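Project Report: Equipment Plan for the Pliturska Kitchen Task Set
Student group, Lerna campus

Our task was to plan what to buy for one term of manipulation recordings, and to stay inside 500 euros. 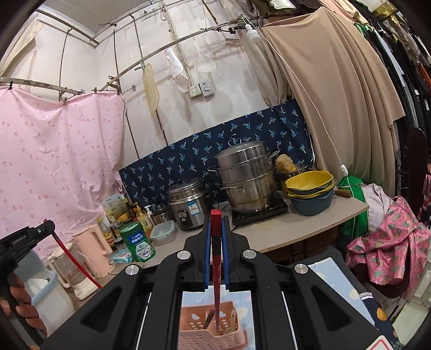 The budget was approved in September, and the first list we wrote was too expensive. We had put new kitchen props in it, and two spare sets of finger pads from Maltton. A chopstick held between the blue pads and a perforated pink basket are enough for the insertion task, so the props line was removed. The pads stayed, but only one set.
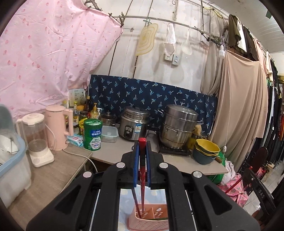
Should the group rent the grippers or buy them?
Renting is better for one term. Patrício offered us a pair for 200 euros with the deposit included, and buying would take the whole budget for a single unit. If the project continues for a second year, this must be calculated again.

The rest of the money goes to storage and small parts -- mostly memory cards, screws and one charger. With these the total comes to around 425 euros.

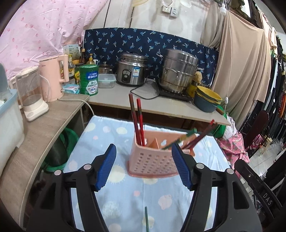
4. Open Points

The delivery time of the pads is still not confirmed. We asked for a written offer from a second supplier, but it did not arrive before this report. If the price of the cards goes down, we would like to add a second charger.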